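List: handheld-manip
Subject: Re: Open day at Zuccaro, notes on the two-hand station
From: Anikó Fodor
Date: 18 October 2026

Replying inline. I have cut the parts about parking and the Bostance talk.

> Could somebody who went write up the hand-held gripper station? We are
> choosing between teleoperation and hand-held collection for the kitchen
> task set, and the open day page only says "live demonstration."
>
> Mainly I want to know:
> how long a session a person can stand,
> whether they had any trouble with clear plastic,
> how the station is laid out, since our room is small.

I was at the station for two of the morning runs and had a short talk with the operators between them. Numbers are from my notes or from what they told me, as marked.

Layout first. The work area is one table with a pale, smooth top. Aluminum extrusion runs along the floor on both sides of it, there is a dark bar overhead, and dark curtains hang left and right. Visitors stood behind a tape line outside the curtains. The operator works from the near edge with one gripper in each hand, both cabled. The cables come down along the forearms, and that is the part I would change. On a wide reach the operator has to think about the cable as well as the object. The Plimeo group does the same job with a belt pack, at the cost of more weight on the person. 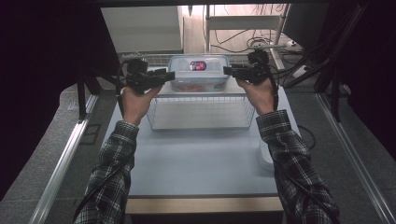 Two-hand station, operator's view, with the storage container on the wire basket.

The task family was food storage: containers, lids, small packages, and a white wire basket that served as a stand or as a target depending on the instruction card. They had 12 cards. The operator draws one, sets up, performs it, resets and draws again. Setup and reset are recorded too and labeled separately, which I did not expect. Their reason is that a reset is usually an ordinary pick and place and there is no point in throwing it away.

> how long a session a person can stand

Blocks of 10 minutes, then a change of operator. They tried longer blocks in February and went back. The complaint was wrist fatigue from holding the tools upright between grasps – grip force on the trigger was a minor issue. They quoted 70 usable episodes on a good day with two operators. I did not ask how "usable" is defined, and I should have.

> whether they had any trouble with clear plastic

Yes, in two places. The first is tracking. A bright tabletop seen through a frosted wall gives very little texture, and when the container is close to the tool camera it covers most of the view. They rely on the surroundings for pose, so the less cluttered the room, the worse it gets. They have stopped tidying the far side of the table for this reason.

The second is contact. The pads are black blocks with a foam or rubber type of surface, and on a box with latching flaps one pad can easily end up on the flap and the other on the lid face. The flap is hinged, so its side of the grasp can give under load.

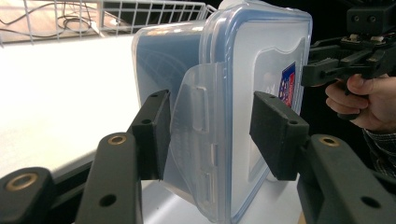 Page last changed: 18 October 2026

The side grasp with the lid standing vertical is the one to study if you plan to use latch boxes. One tool clamps the body across the flap and the lid, and the second has to come in over the lid rim with very little clearance between the two sets of links. Operators learn to stagger the approach. According to the station lead, new people need about 13 attempts before they stop knocking the tools together. I would treat that as an impression, as there was no log behind it.

On the hardware: the linkage arms look 3D-printed, with brass-colored inserts at the pivot ends. I asked about wear and was told that pads are replaced on a schedule and links only when they crack. The Suleck design files were mentioned as a starting point for the linkage, but the jaw geometry has been changed since, so do not order parts on that basis.

> our room is small

The table itself would fit. Measure for the curtains and the cable run before deciding. I can send the floor sketch off list – it is in pencil and not to scale.

Anikó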